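Relabelling the failures

30/07/2018

I said in March that I would write up the relabelling test once we had proper numbers, and we now have them.

The idea is simple and it was Liviu Oprea's. When the arm is told to put the strawberry in the bowl and it puts it on the plate instead, we used to throw that run away. Now we keep it and change the instruction to match what the arm did. The run becomes a good example of putting a strawberry on a plate. Nothing else in the training changes.

We trained two policies, one with the relabelled runs and one without, and tested both on the same set of kitchen things and toy food. The layout was shuffled between trials.

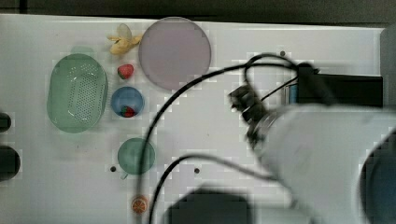 The plain policy finished 52 per cent of the tasks. The one with relabelled runs finished 85 per cent. I expected a gain, but a smaller one, so Catalina Henríquez ran the whole test again on the second arm at Zerkudbridge. Her figures came out within 2 points of mine.

It still does badly when the instruction names something partly hidden behind something else. We had 27 trials of that sort and the two policies were much the same - relabelling doesn't help if the arm never finds the object in the first place.

The labels were all typed in by hand, which took most of a fortnight. Liviu wants to try doing it with a script next. I'll put the trial sheets up once I've tidied the column names.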